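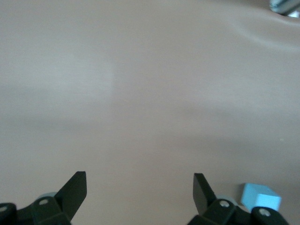

Flat blades or soft pads for small cubes?

Trying to pick fingers for a two arm setup. Right now its flat black blades, angled in a bit at the tips. Job is small cubes, picked up off a table and put down again. Anyone compared these with the Niazi pads? Budget is 787 for the pair of hands so I can't just buy both. Wrist cam stays either way.

Shahzad Mengal

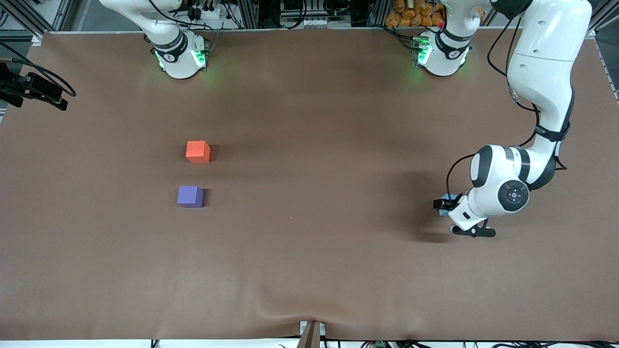 Orange-red and purple cubes on the brown sheet, left arm lowered on the right

Warkemer
Ran both, 206 picks each, same script. Blades won on placing — you can set a cube down next to another one without bumping it. Pads were kinder to foam but fat, and they blocked more of the wrist view. With blades drop your closing force first, then tune speed. Check the finger screws every Wednesday or whatever, ours worked loose after 3,000 cycles. Also move the fixed camera to the side the arm doesnt lean over, the shadow messed up our color threshold more than the fingers ever did.

Fadirach
pads. never had a problem

Wultside
Depends on the cube. Foam, blades are fine. Anything slick I'd glue 2 strips of thin rubber on the tips and teh rest can stay stock. Cheap, try that before spending the 787.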